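Floven
@flovenathome
April 19, 2020

Day whatever of staying in. I have decided to sort the markers. This is a thread about markers, you can mute me now

These are felt-tips I got at the Barrios closing sale in December, in a clear plastic case with a clasp that sounds expensive and isn't

The barrels are all white. The color only shows on the end and on the cap, so if a cap goes on the wrong marker you have a pen that tells you two different things depending on which way up you hold it

And I put caps on the wrong markers. For months. I color the way other people eat chips

So the only fair way was to take caps off and start matching from zero. Yellow is easy. Red is easy. Then you get to the part of the set where somebody at the factory was feeling autumnal
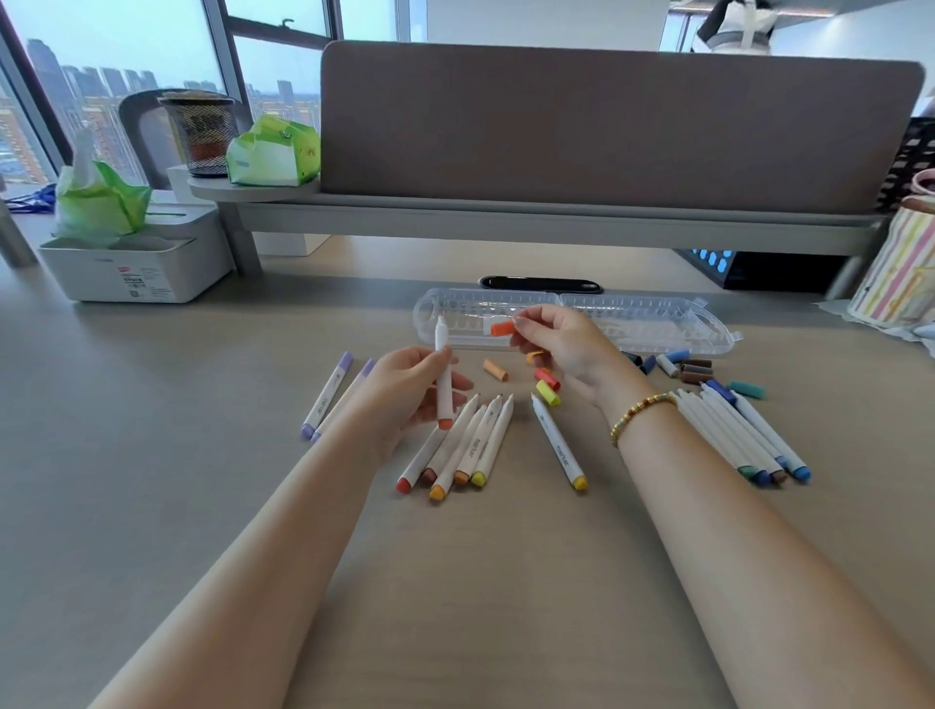 orange cap, orange-red marker, live from my desk

There's an orange, and a burnt orange, and an orange-red, and a cap I would call peach if I was selling it and tan if I was returning it

Asked the family chat for a ruling. 14 replies, 5 of them about bread

Current method: scribble on the back of a Wekbridge electric bill, hold the cap next to the scribble, squint, move to the window, squint again

The bill now looks like a sunset. Still have to pay it

The lavenders have given me no trouble at all and I want that on record

Update, 21 minutes later: one cap left over and I'm not looking under the desk until I've had a coffee

Update: it was in my sleeve

Tomorrow, the colored pencils. They don't have caps. I'm a little let down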